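Courtois is open again, and the pear juice is back

Good news for anyone who has been walking past the shutters on the corner and sighing, as I have since January. Courtois has reopened! The doors went up on Friday evening with no fanfare at all, only a handwritten card in the window and the smell of onions frying, and by the time I got there with my sister we had to stand.

For those newer to Fovitz, Courtois was the bar everyone's parents went to, and then everyone went to, and then the old owners retired and it shut. There was talk of flats. There was talk of an estate agent, which would have made three on one street. In the end the lease went to Romain Leblanc and his cousin Gaëtan, who both grew up over towards the mill and who have spent most of the year with their sleeves rolled up, ripping out the false ceiling and arguing (cheerfully, I'm told) over what to do with the old counter. The counter has stayed. It's been sanded and it looks lovely.

Inside there are seats for 30, plus a few more in the yard when the weather behaves. I'd call the menu short, but it's the kind of short I like: an onion tart, a plate of cold meats, a fish thing that changes, and a plum cake I would happily eat for breakfast. I had the tart. My sister had the tart as well and then had some of mine.

What I really went for, though, was the juice. If you remember Plestari, the cloudy pear juice that used to come in those stubby bottles, it's being made again. Inès Baudry has taken over the pressing from her uncle, using fruit from the same trees up behind the chapel, and Courtois is the first place to pour it. She pressed 1137 bottles' worth last autumn as a trial and has kept most of them back for this summer. It's sharper than I remember, with a bit of grit to it, and it's very good indeed with a lot of ice.
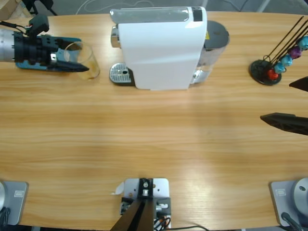

A clear glass with a thin yellowish-brown film near the bottom.

Inès would like you to give the bottle a proper shake before you open it, by the way. She told me this twice. The fruit settles, and if you pour it straight off the shelf you get thin juice first and something like jam at the end. She's hoping to do a second pressing this October if the trees cope with the heat – the leaves are already dropping on the south side, so she isn't promising anything.

Prices are about what you'd expect for August 2022, so a little more than you'd like. A glass of juice and a slice of the plum cake didn't make me wince, and the tart is big enough to share (if you're nicer than me). Cards are fine now, which is a change from the old days, when you had to run to the cash machine by the chemist's and hope it was working.

On the music front, Timothée Texier will be playing accordion in the yard on the last Saturday of the month, and he says he knows 66 songs, though I've heard him and there may be some overlap. Bring a jumper, it gets breezy out there once the sun is behind the roofs.

Courtois is open Wednesday to Sunday from 16:00, and for lunch too at weekends. Dogs are allowed in the yard. There's no booking as yet, so turn up early or be prepared to lean on something. I'll be the one near the counter with cake on my shirt.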